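# Flokgate Hand-Held Gripper Rental: Frequently Asked Questions

The answers in this document apply to all rental kits supplied by Flokgate to laboratories, schools and private households taking part in home recording work.

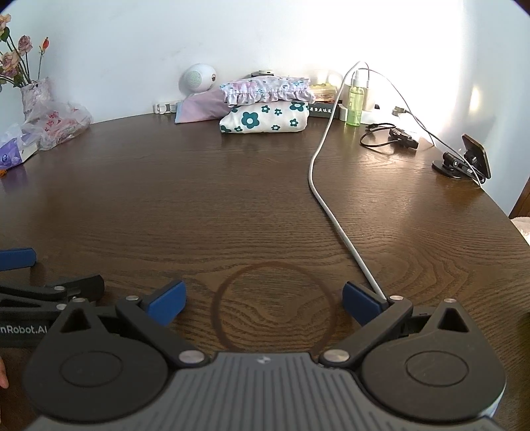

## Ordering and Delivery

**What does a rental kit contain?**

The standard kit contains two hand-held grippers, a set of spare finger pads, a charger, a carrying case and a printed guide. Kits for a single operator using one hand are available on request.

**What does the rental cost?**

The standard kit is $464 per month. A three-month rental is $1,265, paid in advance. The spare pad set may be purchased separately for $76.

**Is a deposit required?**

Yes. A deposit of $156 is charged with the first payment and returned once the kit has been received and checked.

**May a kit be sent to a private home?**

Yes. Most recording takes place in homes, and the kit is packed for delivery by ordinary courier. The person named on the order must sign for it.

## Preparing a Work Area

**Does the table need to be cleared?**

No. Everyday items such as vases, folded cloths, bottles and phone holders may remain toward the back of the table. The area within reach of the jaws should be left open. Glass and other breakable items should be moved out of reach before a task that involves wide arm movements.

**Do marks or wood grain on the tabletop cause problems?**

Ordinary stains and strong grain patterns are acceptable. Customers are asked not to cover the table with a cloth unless the task calls for one, as loose fabric may be caught by the fingers.

**Is direct sunlight acceptable?**

Sunlight on part of a wall or tabletop is acceptable. If glare covers the object being handled, draw a curtain or turn the table.

**What should be done with cables?**

Cables that are not part of the task should be moved out of the path of both hands. Power strips should stay at the table's edge and away from liquids.

## Use and Care

**Who may operate the grippers?**

Any adult who has read the printed guide. Students under 18 must be supervised. Training by video call is included with each order and is led by Tanvir Kanagaratnam or Tsz-kin Peng.

**How are the finger pads cleaned?**

Wipe them with a damp cloth and allow them to dry. Do not use alcohol, solvents or spray cleaner. Worn pads should be returned with the kit.

**May the screws be adjusted?**

Screws on the jaw arms and pivot joints must not be loosened by the customer. If a jaw feels stiff or has play in it, stop work and contact the service desk.

## Returns and Support

**How is a rental extended?**

Write to the rental office at least five working days before the end of the term. Extensions are confirmed by Eliécer Bedoya.

**Whom should I contact about a damaged kit?**

Reports are handled by Nimal Pathirana at the service desk. Please include the order number and a short account of the fault. Normal wear is not charged to the customer.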